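Breadcrumbs

Breadcrumbs are small pieces of bread, fresh or dried, used in cooking to coat, bind, thicken, stuff and top other foods. They are one of the oldest and handiest ways to use up a stale loaf, and almost every place that bakes bread has found something wonderful to do with them. They can be as fine as sand or as chunky as gravel, and the size makes a huge difference to the finished dish!

Types

Fresh crumbs, also called soft crumbs, are made from bread that is a day or two old. They hold a good deal of moisture and give a tender result in meatballs, stuffings and steamed puddings. They do not keep well and are usually made the day they are needed, or frozen.

Dry crumbs come from bread that has been left out or baked at a low heat until no softness remains. They are finer and more even, cling well to meat and fish, and brown quickly in hot fat. Store-bought dry crumbs are often sold with salt, herbs or grated cheese mixed in.

Panko is the Japanese style, made from crustless white bread. The traditional factory method bakes the dough by passing an electric current through it, so the loaf never forms a crust at all. The bread is then shredded into long, airy slivers, and these stay crunchy far longer than ordinary crumbs. It's a brilliant piece of food engineering.

Making crumbs

Any plain loaf will do, though breads with a lot of sugar or butter brown too fast for frying. The simplest tool is a box grater, which works best on bread that is firm but not rock hard. A food processor is quicker, and short pulses keep the crumbs from turning to dust. Very dry bread can be put in a bag and crushed with a rolling pin. However it is done, bread sheds crumbs freely, and the fine ones travel a surprising distance across a work surface.
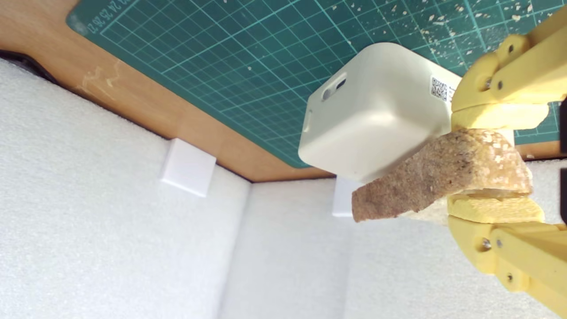
Uses in cooking

The best-known use is breading, in which food is dusted with flour, dipped in beaten egg and pressed into crumbs before it is fried or baked. Wiener schnitzel, tonkatsu and fish sticks all depend on it. A short rest in the refrigerator helps the coating stay put.

Crumbs also soak up and hold liquid, and so they turn up in meatloaf, crab cakes and many sausages. In southern Italy they are toasted in olive oil with garlic or anchovy and scattered over pasta, where they once stood in for costly cheese. The Spanish dish migas builds a whole meal from them, frying torn, dampened bread with garlic, paprika and whatever pork is at hand. English bread sauce, thickened with crumbs and scented with cloves, goes back to medieval kitchens and is still served with roast birds.

Sweet dishes get their share too. Treacle tart is filled with crumbs and golden syrup, and buttered crumbs under the apples in a strudel catch the juice and keep the pastry crisp.

Storage

Fully dry crumbs keep for several weeks in a sealed jar in a cool cupboard. Any trace of moisture invites mold, so homemade crumbs should cool completely before the lid goes on. Fresh crumbs freeze very well and can go straight from the freezer into the mixing bowl or frying pan.

See also

Crouton
Bread pudding
Rusk
Stuffing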